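Facilities and Systems Support – Zerthorpe Campus
Ticket 597
Subject: Room booking calendar releases confirmed bookings overnight
Status: Resolved, monitoring
Priority: 3
Requester: Catinca Jitaru, Teaching Spaces
Assigned to: Petrică Pană, Applications Support
Application: Prillum Bookings (hosted), door panels by Zevitz

Initial report
The requester advises that confirmed bookings in the Iordache Building are disappearing from the door panels before the start of the working day. The bookings remain visible in the web calendar under the organiser's own login, but the panel shows the room as free and will accept a walk-up booking. Two classes and one staff interview have been displaced. The requester has asked that the matter be treated as urgent ahead of the November examination period.

Triage – Applications Support
Fault confirmed on four panels. Each had a green status light at 7:40 am against rooms with a confirmed 9:00 am booking. Manual refresh from the panel menu restored the correct status. Rooms in other buildings were checked and were not affected. Ticket raised from priority 4 to priority 3.

Requester was advised to refresh panels by hand each morning until further notice.

Update 1 – Petrică Pană
Panel logs collected. The panels poll the calendar service every few minutes and log a normal response until 2:00 am. From that time the response is received but contains no entries for the current day. Polling continues without error, so no alert is generated. Network Services (H. Claeys) has reviewed the switch logs for the same period and found no outage or change of address.

Update 2 – Henk Claeys
Clock settings on the affected panels compared with the campus time server. All were correct to the second. Daylight saving offset was also correct. Network cause excluded and ticket returned to Applications Support.

Update 3 – Petrică Pană
Vendor case opened with Prillum. The vendor requested an export of the room records. On preparing the export it was noted that the Iordache rooms had been moved to a new resource group when the building's floor plan was revised. The new group carries a page limit of 100 entries per request. Older groups have no limit. The overnight job writes recurring bookings first, and the current day's single bookings fall outside the first page. The panels do not request a second page.

The manual refresh uses a different call, which explains why it appeared to correct the fault.

Update 4 – Rodica Văduva, Service Manager
Change approved to remove the page limit on the Iordache resource group. Organisers with bookings that week were notified by email and asked to keep a copy of their confirmation. Room records were corrected at the same time, as several still carried names from the former layout.
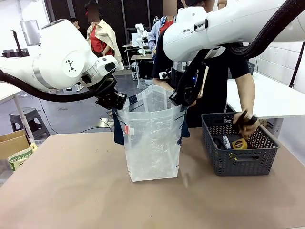

Fig. 1. Ground floor laboratory: two robot arms holding a clear plastic bag open.

Update 5 – Petrică Pană
Page limit removed at 4:15 pm. Panels restarted in sequence. All panels in the building displayed the correct bookings at 7:30 am the following morning, with no manual refresh. The result was the same on the next three mornings.

Requester confirmation – Catinca Jitaru
Panels are correct and teaching staff have reported no further displaced bookings. One panel on the upper floor is slow to wake when touched. The requester understands this is a separate matter.

Resolution
Cause: page limit applied by default to new resource groups.
Action: limit removed; room records updated; panels restarted.
Outstanding: Anca Munteanu to add a check for page limits to the procedure for creating resource groups. Slow panel on the upper floor to be logged under a new ticket – requester to supply the panel number.

This ticket will remain in monitoring until the end of the examination period. Replies sent to the ticket address before then will reopen it automatically.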